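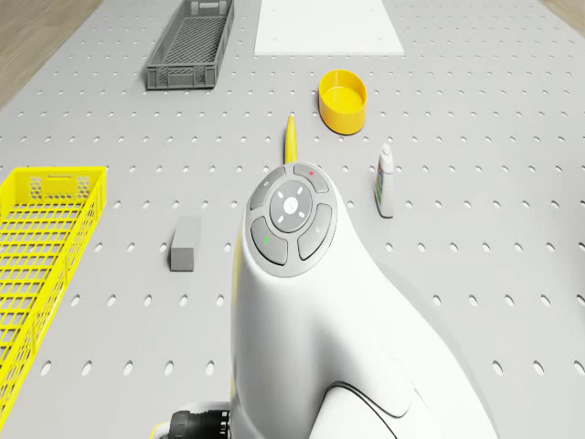
El brazo en el simulador de Clidero, con el bolígrafo amarillo sobre el tablero perforado.

El gemelo digital reproduce bien el panel de mando circular, pero no el error de parada que sufrimos en planta. Con la pinza cerrada, la orden de pausa tardó 4 segundos en aplicarse en 9 de 20 ciclos reales; en simulación, en ninguno. Firico atribuye el retardo al controlador — respuesta insuficiente para una función de seguridad. Útil para planificar trayectorias. No válido para verificar paradas.

Nele Verstraete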